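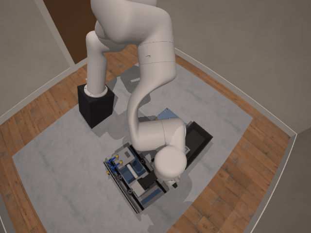 图3 仿真采集环境的一帧。白色机械臂安装在黑色底座上，末端位于工作站上方，工作站放在地毯上，右侧为黑色料箱。

3.2 仿真环境中的示范数据采集

本节说明我们怎样在仿真环境里收集装配任务的示范数据。前一节介绍的真实工位只有一台，而且每次更换零件以后都需要重新校准，所以大部分数据是在仿真中得到的，真实数据主要用于最后的微调和测试。仿真环境由我们的内部工具Lemow生成，物理计算和图像渲染分成两个进程运行。

如图3所示，机械臂、工作站和料箱被放在一个普通房间中，地面是木地板，工作站下面有一块灰蓝色的地毯。我们没有使用纯色背景。在早期实验中，用纯色背景训练的策略到了真实房间以后，对地面的纹理和阴影非常敏感，末端经常在接近零件之前停住。改用带有房间的场景之后，这个现象减少了，但是没有完全消失，第5节会再讨论这个问题。

3.2.1 场景的随机化

每一条示范开始之前，系统对场景做一次随机化。随机化的内容包括：工作站在地面上的朝向，料箱相对于底座的位置，各个零件的初始姿态，光源的方向和强度，以及墙面、地板和地毯的材质。机械臂底座的位置保持固定，因为逆运动学求解器的参数是按照这个位置调好的，移动底座会使一部分轨迹接近奇异位形。

零件姿态的采样范围比其他参数更窄。如果范围太宽，零件有可能落在夹爪到达不了的地方，这样的场景只能丢弃。我们先用较低的精度做一次可达性检查，没有通过的场景重新采样，最多重复90次。超过这个次数仍然没有通过时，系统把该组参数写入日志，然后进入下一个场景。

相机的外参也加入了小的扰动。相机从斜上方观察工作区，机械臂的上半部分常常超出视野，夹爪在很多时刻又被腕部遮挡一部分。图3就是这种情况，在圆形的腕部端盖下面只能看到夹爪的一小部分。我们保留了这样的图像，没有为了得到更完整的视野而移动相机，因为真实工位上的相机受到支架的限制，也只能安装在类似的高度。策略除了图像以外还接收关节角度，所以夹爪的开合状态不必完全从图像中推断。

3.2.2 操作员与遥操作接口

示范由操作员通过遥操作完成。操作员手持一个六自由度控制器，控制器的位移经过缩放以后映射到末端的位移。缩放系数在接近零件时自动减小，操作员也可以用踏板关闭这个功能。我们发现有经验的操作员大多选择关闭，新的操作员则一直打开。两种情况下得到的轨迹在速度分布上有明显差别，因此我们把踏板状态作为一个字段和轨迹一起保存。

采集的流程由Kristýna Slanina设计。每个操作员先做一段练习，练习数据不进入训练集。正式采集时，屏幕上显示当前的子任务名称，操作员完成一个子任务后按键确认，系统记录该时刻作为分段标记。按键通常比动作的真正结束晚一些，所以在后处理中，我们根据夹爪速度把分段标记向前移动到最近的静止点。

一条示范最长为1800个时间步。超过这个长度的示范会被自动终止，标记为超时。超时的示范不用于行为克隆，但是其中的图像仍然用于视觉编码器的预训练。

3.2.3 数据的筛选

第一轮采集共得到1134条示范。筛选分为自动和人工两步。自动步骤检查三种错误：机械臂与工作站边框发生碰撞，零件掉落到工作站以外，以及关节速度超过真实控制器的上限。人工步骤由两名标注人员分别观看回放，判断示范是否完成了任务。两人意见不一致时，由第三人决定。

经过这两步，有230条示范被移除。碰撞是最常见的原因，而且集中在工作站靠近料箱的一侧。分析回放以后我们认为，这和显示方式有关系：操作员在平面屏幕上很难判断末端离料箱的侧壁有多远，尤其是当机械臂的下部把料箱的一角挡住的时候。从八月开始，我们在操作界面上增加了一个从侧面观察的辅助窗口。这个窗口只给操作员看，不作为策略的输入。增加窗口以后碰撞变少，但操作员的平均用时变长了，可能是因为他们需要在两个窗口之间来回看。

对于被移除的示范，我们没有直接删除，而是单独存放。Buvent数据格式允许在一条轨迹上附加多个标签，因此以后如果要研究从失败中恢复的行为，这部分数据可以直接读取。

3.2.4 渲染与重放

采集时为了保证界面的响应速度，图像以较低的质量渲染，阴影的计算也被简化。采集完成以后，我们读取保存的关节轨迹和零件姿态，离线重新渲染每一帧，这时才打开完整的阴影和反射。图3是重新渲染之后的结果，在地毯上可以看到比较柔和的阴影。

重放时我们直接设置物体的姿态，不再运行物理计算。最初的版本在重放中重新计算接触，由于接触求解对时间步的微小误差很敏感，有些轨迹在插入阶段会偏离原来的结果，图像与动作标签就不再对应。直接设置姿态避免了这个问题。它的缺点是不能在重放时改变零件的形状或者质量，如果需要这样的变化，只能重新采集。

同一条轨迹可以用不同的材质和光照渲染多次。我们比较了渲染一次和渲染多次的训练结果，成功率的差别见第4节。需要注意的是，多次渲染只增加外观的变化，不增加动作的变化，所以它不能代替更多的示范。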